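Search Site
Enter keyword Go
Print this story | E-mail this story

Bottle drop-off moves to Navarrete hall, table clearing urged

Residents of the Wosby building have a new place to leave their empties. Bags and bins for plastic bottles are now in the ground floor hall on the Navarrete side, next to the mail room. Open 24 hours. No sign up needed.

The old spot behind the laundry is closed. Too cramped, said building manager Baltasar Echeverría, and the door kept getting blocked.

The change took effect this week after a short trial in December, when 58 households took part. They brought down 554 bottles. Echeverría had hoped for more but called it a fair start for a winter month.

"People do drink less soda when it's cold," he said. "We'll see what summer does."

Caps can stay on. Labels too. Crews at Cikeck, the company that picks up, take both off at their own plant. Rinse the bottle, let it drain, that is all they ask. Glass still goes to the curb on the usual day, and so does cardboard. 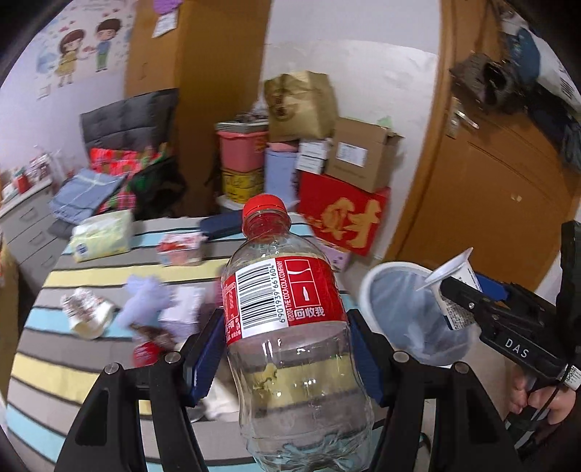

Most of what gets missed never leaves the table, according to Szabolcs Pap, who runs the sorting for Cikeck. Snacks get eaten, the bottle sits with the wrappers and everything goes in one trash bag at the end of the night. He wants residents to pull the bottle out first, then deal with the rest. A clear one with a red cap and a red Coca-Cola label is an easy pick, and the label even carries the Chinese words 回收我, "recycle me," under a little bottle picture. The crumpled paper cup and brown wrapper lying near it on the striped cloth are another matter. Those go in the regular trash here, Pap said. Same for tissues.

Thin plastic bags are the biggest headache. They wrap around the rollers and the line has to be stopped while somebody cuts them loose. Cikeck turned back two bins during the trial becuase of bags mixed in with bottles. Residents who carry there empties down in a bag should tip them out and take the bag home.

Not everyone is sold on the new location. Jonatan Torvik, who lives on the fourth floor, said the hall already smells on weekends and he expects it to get worse. He asked for a lid on each bin. Echeverría said lids are on order from Flamier. No delivery date yet.

Pickup is twice a week for now. Full bins can be reported at the front desk, ask for extension 79.

Print this story | E-mail this story

Contact Us | Copyright, all rights reserved | Back to top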